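Marianna Gajewski wants to talk about the bad apples first

I got to Mondela a little after eight in the morning, which I thought was early, and Marianna Gajewski had already been up a ladder for two hours. She waved me over with a pair of loppers and said, "You can hold the bottom if you want to be useful." So the first part of this interview took place with her boots at about the level of my nose, and I apologize for my notes, which have bark in them.

Mondela is the orchard on the north road out of Atesstead, the one with the long stone wall and the terrible driveway. It sits at 1260 feet, high enough that the frost comes late and stays mean. There are 303 trees. Marianna took it over from Roman Wieczorek, who planted a lot of it and still comes by to tell her she's cutting too much off.

"He's right about half the time," she said. "The trouble is he won't say which half."

I'd come to ask about cider, because I love cider and I figured everybody would want to read about cider. She wanted to talk about scab. And canker, and a thing called bitter pit that I had seen on apples my whole life and always assumed was bruising! It's a calcium problem, and it shows up worse on young trees that have been fed too well. "People come and buy the prettiest ones," she told me, "and then they ask me why the ones from their own yard look so awful. I tell them to eat the awful ones. Cut around it. Your grandmother did."

My grandmother did, in fact. She had a paring knife worn down to a sliver and I never saw her throw out an apple.
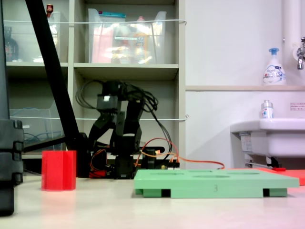

Shagufta Durrani told me later that she cuts around nothing, the whole lot goes in the pot, spots and all, and her chutney has never had a complaint. I passed this along to Marianna by phone and there was a long pause. "Well, chutney," she said.

Back to the ladder. She prunes in late winter like most people, but she goes around again in summer, and that's what she was doing when I visited in June. The summer cuts are lighter. She takes out the water sprouts, those straight whippy shoots that go up from a branch like they're late for something, and she opens the middle so the air can get through. She tried to teach me. I took off one shoot, and then a second one that I was very proud of, and she looked at it on the grass and said, "That was next year's fruit." We moved on to the thinning.

Thinning is the part I could never do. You have a cluster of little green apples, all of them perfectly healthy, and you twist off all but one or two. The ground under the trees was covered with them. I asked if it hurt and she laughed at me, kindly. "The first year I couldn't stand it. I left everything on. I had a branch come down in August as thick as my leg, and the apples were the size of walnuts. After that I got over it."

She learned most of this on the job. Before the orchard she kept the books for a flooring company, and she says the two jobs are closer than you'd think, since both of them are mostly about writing things down. Every tree at Mondela has a line in a ledger. What it was grafted on, what it did, what got sprayed on it and when. Roman kept the old ledgers in pencil and she keeps hers in pencil too. I asked about putting it all on a computer and she said she'd tried it one winter and missed the smudges.

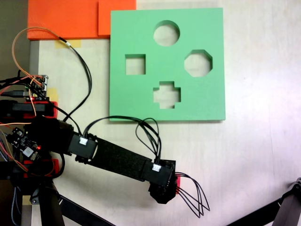

The Ziółkowski

So now I have to tell you about the Ziółkowski, which is an apple, and which I'd never heard of. It's squat and greenish with a rusty patch around the stem, and in October it tastes like a wet pencil. You put it in a box in the cellar and forget about it. Then in February you bring it up and it's gone yellow and sort of waxy, and it smells like pears and honey. Marianna had one left over, badly wrinkled by then, and cut it in half for us on the tailgate of the truck. Oh, it was good! I'm not a person who writes poems about fruit but I thought about that apple all the way home.

There was one Ziółkowski at Mondela when she arrived, down in the wet corner, half hollow. Roman had always called it "the keeper" and didn't know what it was. She found the name through Jadwiga Wasilewska, who'd grown up eating them and recognized it from the smell of the cellar before she even saw the fruit.

"She stood on the stairs and started crying," Marianna said. "I didn't know what I'd done. I thought she'd hurt her foot."

That winter Marianna cut scion wood from the old tree and sent it to Hustura, a small nursery that still does bench grafting by hand. She sent 75 sticks, wrapped in damp newspaper inside a bread bag. She drove them over herself in the end, having decided at the post office counter that she couldn't let go of the box. Most of the grafts took. The young trees are in two rows by the wall now, staked and wearing little mesh collars against the rabbits. 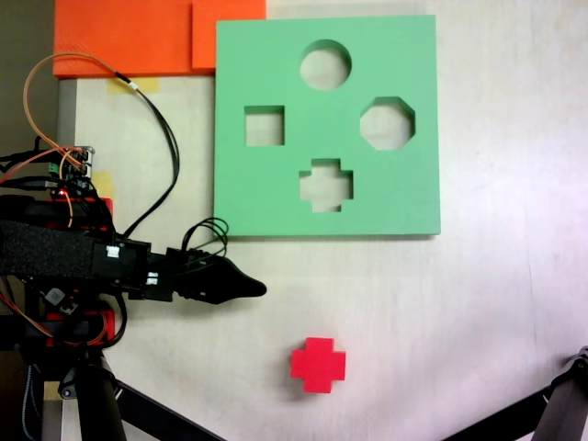

Atesstead Leaf, page 207

The mother tree went over in a windstorm the next fall, which gives me a chill to type. If she'd waited a year there'd have been no wood to cut. I said something like that and she shrugged and went to move the ladder. She doesn't like being told she rescued anything. "It was a Saturday kind of job," was how she put it, and then she asked me to watch my feet around the irrigation line.

We did get to cider eventually, sitting on two buckets behind the shed with a thermos. Her press is small and slow. She likes a mix with something sharp in it, and she won't give exact proportions, partly because they change every year and partly (I think) because Graça Vieira has been trying to get them out of her for ages. Graça buys the cider for her café and cooks sausages in it. I've had the sausages. I'd be trying to get the recipe too.

I asked what she'd plant if she were starting from bare ground, and she answered so fast I could barely write it down. Fewer kinds. Wider rows. Nothing in the wet corner, ever. A couple of crab apples near the gate for the bees, and one tree by the house that you never prune at all and that belongs to whatever kids are around.

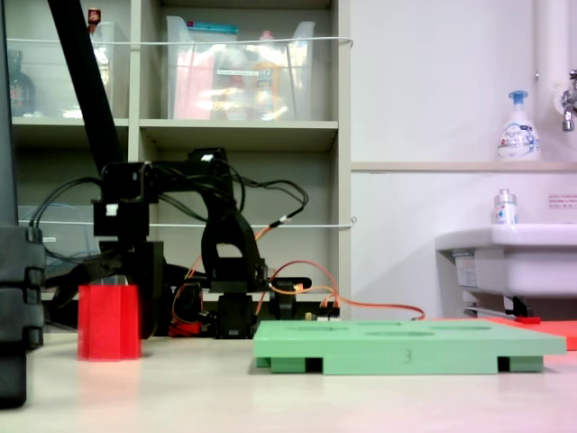 If you have one tree in your yard

I promised I'd ask for advice on behalf of those of us with a single neglected apple tree, mine being a big tangled thing that leans on the garage. Marianna said to take the dead wood out first, any time of year, and then stop for a while and look at it. Don't try to fix an old tree in one winter. Spread it over three. Rake up the fallen leaves in the fall, as scab sits in them until spring, and keep the grass away from the trunk while a tree is young.

"And pick them," she said. "I drive past all these trees with the fruit just lying there. If you don't want them, put a box out by the road."

She gave me a bag of windfall thinnings for no reason I could work out, hard as marbles, and I've got them in a bowl on the kitchen table. She'll have the first early apples for sale at the gate by the end of summer, cash in the coffee can, and please park on the left because the right side is where the truck turns around.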